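The Sorting Arm for People Who Don't Have an Engineer

Drondis would like small workshops to stop thinking of a robot arm as a capital project. Its Prindik kit, on sale since June, comes as a monthly rental: one arm, one two-finger gripper, the software, and a support line. The price is $2,394 a month with a 21-month minimum term. The brochure says you can go from crate to first pick in 54 minutes.

I have read a lot of brochures. The 54 minutes starts after the arm is bolted down, the network is set up and somebody has made room on a table. At Dasbridge, the packaging shop that let me follow its trial, getting to that point took two days.

What you get for your money is a machine that picks things up and puts them down somewhere else. The starter exercise uses household objects: a block, tennis balls, plastic plates. You tell the software which object belongs where, and the arm is supposed to work out the rest.
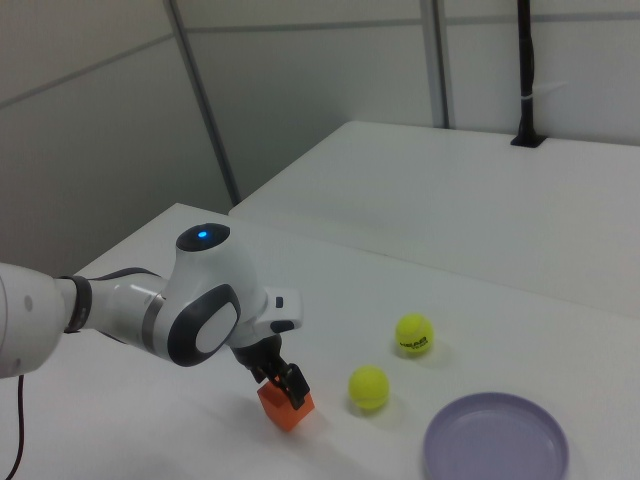 The trouble with starter exercises is that vendors choose them. A block has flat sides. A tennis ball gives a little when squeezed, which is kind to a gripper. Neither one comes in shrink wrap that throws glare back at a sensor, and neither changes shape between batches. Dasbridge ships sample jars, blister packs and a floppy sort of pouch that even the people on the line complain about. The pouches aren't on the supported list. They are "planned," a word that appears in the Drondis paperwork more often than I'd like.

Then there is the contract. Software updates are included, but only for the standard gripper. Swap in different fingers and you move to a higher tier, priced on request. Support answers during office hours, so a shop running an evening shift is on its own until morning. If you cancel early, you owe half of whatever months are left.

Set against that, the teaching screen is good. It's plain, it uses ordinary words, and a person who has never touched a robot can set up a simple sort in an afternoon. The older Šimko package, which many shops this size looked at first, still expects you to write a script.

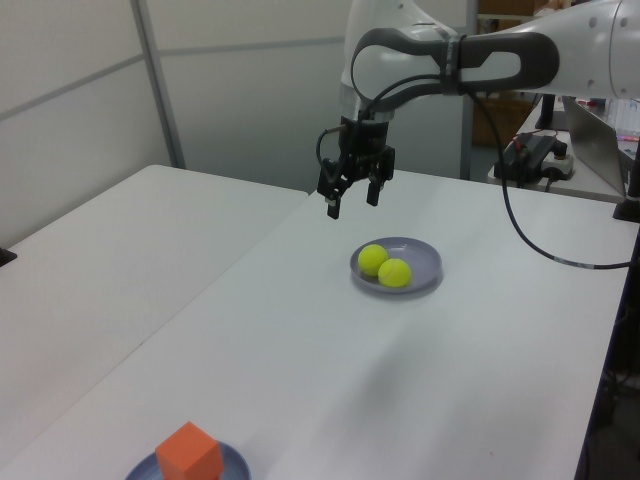
Dasbridge is less bothered by the teaching screen than by the calendar, and its reply to my list of complaints was that a rental it could walk away from after three months would have been signed already, pouches or no pouches. As things stand it has asked Drondis for a shorter term and is waiting to hear back.

I'd wait too. A shop that moves the same rigid item all day might do fine with the Prindik. Anyone with a mixed line should bring a box of their worst products to the demo and refuse to leave until the arm has tried every one of them.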